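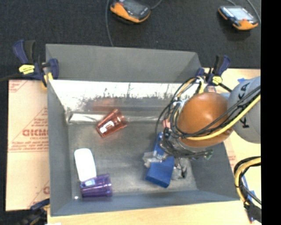
What does the grey bin get used for between deliveries?

Mixed small goods wait in it until they can be checked, matched to a line on the stock list and boxed up.

Harries packing room, Brundville — progress report to the Jilham fund
March. Written by the packing room lead

Quick one this time, sorry, the van is due at 4 and I want this off before then. Same headings as last report where I can remember them.

WHERE WE ARE

Grant period is just past the half way mark. Parcels out since the start: 1384. The target in the application was lower than that for this point so we are ahead, although a good part of it was the big push before Christmas and I wouldn't draw a straight line through it. January was quiet. February picked up once the schools started sending lists again.

Room is working. Not finished, but working. Sorting at one end, packing at the other, finished parcels by the door. When the last report went in we were still doing all of it on one long table and tripping over the crates.

SORTING BIN

Biggest change. The loose small stuff used to go in cardboard boxes, which went soft at the bottom and split. Now it all goes in the large grey bin. Metal bottom, flared sides, wood-coloured work surfaces up against it so there is somewhere to put a thing down while you look for its label. Shiny strip of the side wall is scratched and smudged already along the lower edge and the bottom is scuffed. Cosmetic. It doesn't hold crumbs and it can be wiped down, and those were the two reasons for asking for it in the first place.

Things in it at any one time are what you'd expect from a mixed delivery. A long blue box, small parts in clear packets, a reddish-orange plastic cup. No two alike, most days. This is the bit of the job that the application called "unmatched smalls" and that we all just call the bin.

Learned so far:

Shallow is better. Past a certain depth people start digging and the packets at the bottom get crushed. We now stop filling when the bottom can't be seen any more and start a holding crate instead. The crate gets a slip with the delivery letter on it.

Long boxes are a nuisance. They lie across everything else. Trying them in first, then smalls on top, then trying them last. Last is better.

Clear plastic is the worst. Loose wrapping comes in with the goods, lies over the top of things and catches the light, and you can't tell at a glance if its rubbish or a packet with something in it. At least one bag of fixings went in the waste in February that way, found it again luckily. Rule now is that anything clear gets picked up and felt before it goes in the waste sack. Slow but we've had no more since.

Cups and anything round go in on their side and stay there. Standing them up is a waste of effort, they go over.

CHECKING AND LABELS

Every item out of the bin gets looked at for damage, missing parts and a readable label. If all fine it goes to its shelf. If the label is missing it goes to the query tray. Query tray was overflowing at the last report. It isn't now. It was emptied completely once in February and has not been higher than the rim since, so I'm calling that done.

Pirix (the stock list, for whoever is new on your side) is mostly behaving. It still wants a category for everything before it will save, and the categories were set up for food and clothing and not for the kind of household bits we get. We have been putting far too much under "other". 99 lines under "other" at the end of February. I went through them one evening and most could go under kitchen, stationery or toys if those existed. Have asked for the new categories. Waiting.

The label printer is fine. Labels themselves less so — they don't stick to anything slightly dusty, and half of what comes in is slightly dusty. Wiping first helps. A stickier roll would help more, see below.

PACKING

Packing end has been the easy part. Eight standard box layouts pinned up over the table, so anyone coming in for a shift can build a parcel without asking. Layout for the school parcels was redone in February after we had lids popping off. Heavy and flat at the bottom, long things down the side, cups and tubs filled with small packets so we're not posting air. Sounds obvious written down.

Returned parcels: 2 in the whole period. One wrong address, one wet through in transit. The wet one was replaced the same week.

We reuse clean wrapping where it's any good. Crumpled clear stuff mostly isn't, it goes in the plastics sack. Cardboard we flatten and the van takes it back to the depot, which saves us paying for a collection.

THE ROOM

Floor is dark carpet, nearly black, and I'd still like to change that. Anything small and dark that drops off the edge of a work surface is gone until somebody kneels on it. For the time being there is a pale mat down at the packing end and it has made a real difference there. Would like the same at the sorting end. The carpet itself is in decent shape so I wouldn't ask you for a new floor, only mats.

Light is good over the bin, maybe too good, the shiny metal throws it back at you. Moved my own stool round so I'm not looking straight into the glare. Matt sides are no problem.

Heating was off for part of January. Landlord's boiler, not ours. We carried on in coats and closed early when it got silly. Lost some packing time and have made it up.

Shelving all up. The tall unit that was leaning has been fixed back to the wall. Walkway to the fire door is kept clear and I check it at the end of every session, initialled on the sheet by the light switch, copies available if your auditors want them.

WHAT HASN'T GONE WELL

Deliveries arriving without a list. Still happening. When there's no list we have to treat the entire delivery as unmatched and it all goes through the bin, and that backs up the sorting end for the rest of the day. I've asked the depot for a list with each drop, even handwritten. Better some weeks than others.

Mixed toys and kitchen things in one crate. Not dangerous, just annoying, the two have different checks and people lose track of which they're on. Trying one colour of crate for each. Too early to say.

Broken plastic. More than expected. Cracked lids, split cups, tubs missing a clip. We don't send out anything cracked, so it's sorting time spent on stuff that ends up in the sack. I'd like to start noting where the broken ones come from but havent set that up yet. Will try for the next report.

Also I said in the last report that we would write up the sorting steps as a one page sheet. It's written. It is not one page. Cutting it down.

MONEY

Spend is inside the budget lines agreed. The bin came in under what was quoted and I have left the difference where it is pending your okay. Shelving on budget. Consumables (labels, tape, sacks) running a bit over, nearly all of it tape. Cheap tape was a false economy, we used twice as much of it, so now back on the better one.

Would like to move the underspend from the bin to:

pale mats for the sorting end
stickier label roll, trial box first
a lidded tray for the small parts packets, so they have somewhere to go other than the corner of the bin

No extra money asked for. Just need a line from you saying the move is allowed. Receipts for everything to end of February are in the shared folder, apart from one for sacks which I have asked the shop to reprint.

NEXT

April and May, in the order I'd like to do them. New Pirix categories in, and the "other" lines moved over to them. Sorting sheet down to one side of paper and up on the wall. Mats down if you agree. Full stock check before the summer orders start, when the shelves are at their lowest. School parcels restart properly after Easter and the lists are already coming in, bigger than last year from what I've seen so far.

You asked on the phone if a visit would be useful. Come in the morning if you can, the sorting end is busiest then and the kettle is free. Parking is round the back off the loading yard, not the front, the front is permit only and they do ticket.

Van's here. Will send the updated spend sheet seperately.

Harries Packing Room, Brundville | Contact the office | Copyright Harries | Back to top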